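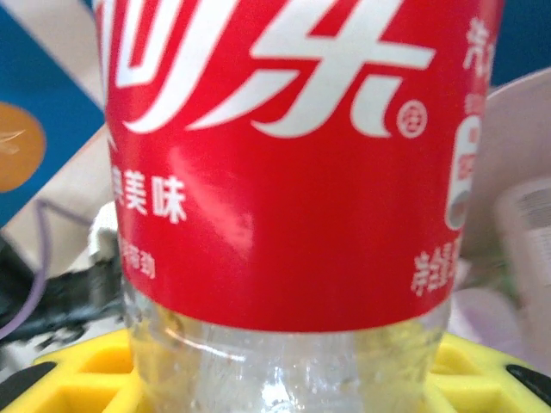 *Bottle with a cola label and yellow grid holder, from the wrist camera. Photo: Skullard*

**Skullard releases 3,101 hand-guided and remote demonstrations of bottle handling**

PLULTEL, December 27, 2023 - Skullard, which builds small handling cells for shops and canteens, has released a set of 3,101 recorded demonstrations in which an operator shows a robot arm how to put drinks bottles into a grid holder and take them out again. The recordings were made at the company's workshop in Plultel and are available on request to research groups and to firms that already run a compatible arm.

Each demonstration is one attempt at one task, from the moment the operator engages the arm to the moment they release it. The files contain joint positions, gripper opening, commanded motion and video from two cameras, one fixed above the bench and one carried at the wrist. Both video streams are stamped against the same clock as the joint data.

Skullard used two methods of showing the task. In the first, the motors are set to hold the arm's own weight and the operator moves it by the forearm and the gripper body. In the second, the operator sits at a separate bench and drives the arm through a Rekska, a lighter copy of the arm with the same joint layout and a trigger for the gripper. The working arm follows the Rekska joint for joint, with a limit on speed.

Hand guidance was dropped for most of the insertion work. With a hand on the forearm, the operator tends to cover the overhead view, and the recorded joint torques include the push of the hand, so they can't be used as a record of contact with the holder. The remote recordings don't have that fault. They are slower, and an operator new to the Rekska usually overshoots in depth.

"You feel the holder through your wrist when you guide by hand," said Ezequiel Bañuelos, who led the recording work at Skullard. "On the Rekska you feel nothing. You have to learn to read the label and the edge of the grid, and stop there."

No force is fed back to the operator in the present version. Bañuelos said force feedback was tried early on and removed when it set up a slow oscillation between the two arms as the bottle touched the side of a cell. The fault was traced to delay in the link. A shorter control loop may allow it to return.

**Bottles and labels**

The objects were chosen to be awkward for a camera. Clear plastic with a clear drink in it, or with none, gives little for a depth sensor to work on, and the background shows through the lower part of the bottle. The yellow lattice of the holder can be made out as a blurred shape behind the plastic in the wrist view, where a simple edge finder is liable to take it for part of the bottle. A printed label is easier to find, but glossy film picks up a streak of glare under the bench lights, and the streak moves when the wrist does.

Labels in several scripts were included. One of the bottles has a bright red label with white Chinese lettering, including the characters 可乐 (cola) and, in smaller print, 美味 (delicious). Skullard says the aim was to keep trained models from relying on one set of letter shapes to decide which way round a bottle is standing. No text is read by the controller at any stage, and the label is treated as a patch of colour and pattern.

The bench was not cleared between sessions. Boxes, cables and other items were left in the background and moved from time to time, on the grounds that a canteen counter would be no tidier. Lighting was changed less often. The set has few recordings in low light, and the notes supplied with it say so.

**Timing and rejected attempts**

The recordings were made by 6 operators over 48 days of bench time. Every operator completed a practice block before any of their attempts were kept. Practice attempts are not in the release.

Failed attempts are. A bottle that tips, jams on a wall of the grid or slips in the pads is marked as a failure, with the time at which the operator judged the attempt to be lost. Where the operator then corrected the error and finished the task, the correction is kept in the same file under its own mark. Skullard expects these corrected attempts to be the most useful part of the set. A model trained only on clean attempts has no data on what to do once the bottle is leaning, and small errors in its own motion will soon take it there.

A further 300 attempts have been held back for testing and will not be sent out. Groups that want a score can send a trained model to Plultel, where it will be run on the same arm with the same holder. The first test slot is in February.

**Outside use**

Salehi, a maker of vending and restocking equipment, had early access to part of the set and has trained a controller on the remote recordings alone. The firm has not published its results. In a short note to Skullard, it reported that its controller handled removal from the holder well and insertion less well, with most errors in the last part of the descent, when the gripper pads come close to the walls of the grid.

Bañuelos said this matched Skullard's own experience. The pads are dark grey rubber and sit at an angle in the lower corners of the wrist view, so the camera has them in sight along with the top of the holder. Depth is still hard to judge from that one view. The overhead camera helps until the arm itself passes in front of it.

Skullard has changed one thing as a result. Operators are now asked to pause briefly with the bottle above the cell before going down, and to make any sideways correction at that height. The pause costs time on every attempt - operators dislike it - but it separates the alignment step from the descent in the recorded data, and the two can be trained and checked apart from each other. Attempts recorded before the change are marked in the index file.

**Access**

The release comes as one archive for each operator, with a common index. Joint data is supplied at the full control rate and video at the camera rate, and a script is included for matching the two. Calibration files for the wrist camera are given for each session, as the mount was taken off and refitted more than once. Users who mix sessions without loading the matching calibration will see the gripper drawn in the wrong place.

The arm model and the Rekska joint layout are described in a separate document. Groups without a Rekska can train on the set, but to add recordings of their own in the same format they will need a leading arm with matching joint order. Skullard does not plan to sell the Rekska on its own. Drawings for the trigger assembly will be sent out with the archive, and drawings for the rest are under review.

The terms allow research and internal commercial use. The recordings may not be passed on, and published work must state which of the two methods of demonstration was used for training. Requests should name the arm to be used and the person responsible for it.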